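How to Seed a Small Wastewater Tank With Starter Bacteria

So you have a settling tank or a little treatment unit that smells like low tide, and somebody told you to throw some bugs in it. Good advice, mostly! I've been doing startups on small package plants for a while now, and I still get calls from people who dumped a whole bag of dry culture in the tank, waited two days and decided the stuff was junk. It usually wasn't junk. It was cold, or starving, or it got flushed out the other end before it had a chance to settle in.

The unit I have in mind while writing this is a 900 gallon aeration tank with one blower and a small clarifier behind it. Yours may be bigger. The order of things stays the same, only the amounts change.

What you'll need

Dry or liquid starter culture (I used Fedarine for this one, but follow the label on whatever you buy)
A dissolved oxygen meter
pH strips or a pocket meter
A clean bucket with a lid
A tall clear jar for settling tests
Baking soda, plain grocery store kind
Gloves and eye protection, please wear them

Step 1. Find out what's going into the tank

Before you add anything, spend a day or two looking at what comes down the pipe. Does somebody upstream rinse floors with bleach? Is there a grease load on certain shifts? I once lost an entire culture at the Pletier site to a drum of sanitizer that went down a floor drain at night (I was not popular that morning, and neither was the guy with the drum). If you've got disinfectant coming in, fix that first or you're just feeding dead bugs to live water.

Step 2. Get the air right

Turn the blower on and let it run overnight with no culture in there. Then take a reading in the middle of the tank and another down near the far corner, because corners lie. You want 2 mg/L of dissolved oxygen or a bit better in both spots. If the corner is low, look for a clogged diffuser. They come up easier than you'd think, and a stiff brush takes care of most of the slime.

Step 3. Check pH and alkalinity

Anywhere between 6.8 and 7.8 is fine. Below that, dissolve baking soda in a bucket of tank water and pour it in slowly where the mixing is strongest. Wait an hour, test again. Don't try to fix the whole thing in one pour, I've overshot it that way more than once.

Step 4. Wake up the culture

If yours is dry, it needs a soak. I take a bucket of warm tank water, not hot, and stir in 300 grams. Lid on loosely, leave it for four hours or so, stir it when you walk past. It'll smell kind of bready. Liquid cultures can skip this step, just shake the jug well.

Step 5. Dose low and keep dosing

Pour the bucket in at the inlet end while the blower is running. Then cut your flow down if you possibly can. I ran mine at 40 percent for the first week, and it made a huge difference compared with the startup before it, where I went straight to full flow and watched everything wash out over the weir. Give it a smaller dose every morning for the next several days.

Step 6. Do the jar test

Fill your clear jar from the aeration tank and leave it on a level spot for half an hour. Early on you'll get cloudy water and hardly any sludge, and that's okay! After a couple of weeks the sludge should drop in fluffy brown clumps with clearer water over it. Write the level down each time. My notebook from the Flalteck job has 43 of these in it and I still go back to it when a new tank acts weird.

If it isn't working

White foam in the first week is normal. Dark, greasy foam that sticks around is a different animal, so go back to Step 1 and look at your grease. A rotten egg smell means you need more air. Sludge that floats up in the clarifier has been sitting too long, so return it to the tank more often.

Questions are welcome, and if you've had luck with a different soak time I'd love to hear it.

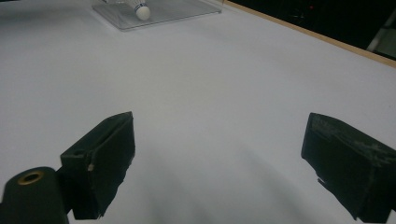
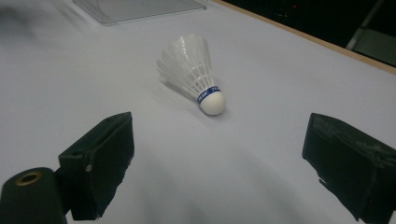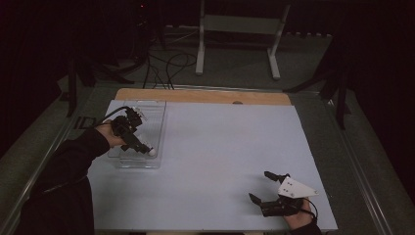 Shalini Yadav
Field Startup Technician, Chatzigeorgiou Water Services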